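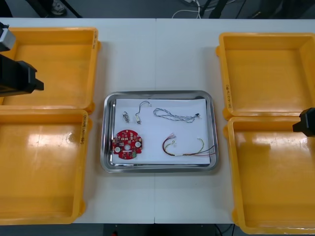 Four yellow trays and a steel tray on the white table.

Zandine Summer League Results, data card

Game results and player scoring for the Zandine basketball summer league, compiled from scorers' sheets. Release of 16 May 2020. It replaces the first release, which had two Arska fixtures entered twice.

Contents
games.csv — one row per game: date, round, home side, away side, final score, overtime flag.
players.csv — one row per player per game: points, fouls, free throws made and attempted.
sides.csv — side codes and full names.

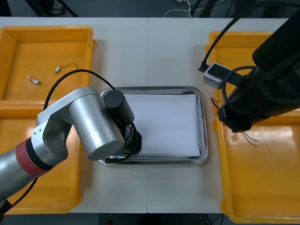 Giannakopoulos

Coverage
The league has 10 sides and the files hold 23 rounds. Play-off games are in games.csv only. July fixtures moved to the Wudusex court keep their original round number.

Known gaps
13 games have a final score but no player rows. Free throws attempted were not recorded in the first three rounds and are left blank — do not read blank as zero. Player points may not add up to the side's score where a basket was credited to the bench.

Format
Comma-separated, UTF-8, header in the first row. Dates are year-month-day. Side codes are three letters and do not change between rounds. A score of 100 or more is stored as a plain number, with no padding.

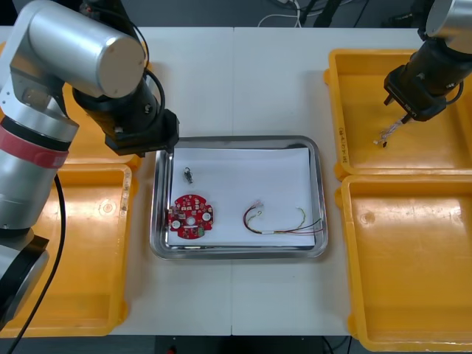

Round red circuit board on white paper in the steel tray.

Corrections
Send the game number, the column and the value as printed on the sheet. Corrections go into the next release and are listed in changes.txt.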